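Pay for the visit, skip the subscription

Lisidach sells its two-arm packages in 3 tiers, and the question I get most from small shops is whether the middle one is worth it. I think it is, with one large reservation.

The base tier is a plan and a login. You buy your own arms, build your own table and follow the guide. The middle tier adds a setup visit and two days of training. The top tier adds a subscription, $229 a month, for new task recipes and phone support.

Sunita Boateng runs a packing business in Marow and took the middle tier in September. She let me sit in on the second day. The trainer, Otis Benavides, spent most of the morning on where to stand, how to clear a fault and how to keep cables away from the joints. It was slow and a bit dull, and I would pay for it again before I paid for any software. A shop that learns those habits in the first week saves itself a lot of calls later.

The recipes are another matter. The sales sheet promises more than 100 of them, but many are the same pick-and-place job with a different object. Handling a long, flat piece among things that can be knocked over is harder, and closer to what a packing business needs. There are few recipes like that, and the notes with them are thin.

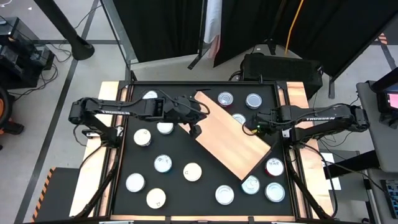 Two Trossen arms over a wooden board, with cans standing on the table around it.

Work like this takes patience and a person who knows the table. A monthly download won't replace that person – and Lisidach should stop selling it as if it could.

My advice is to buy the visit, send two people to the training and leave the subscription alone for the first year. If Lisidach wants that monthly fee, it should write fewer recipes and explain them properly.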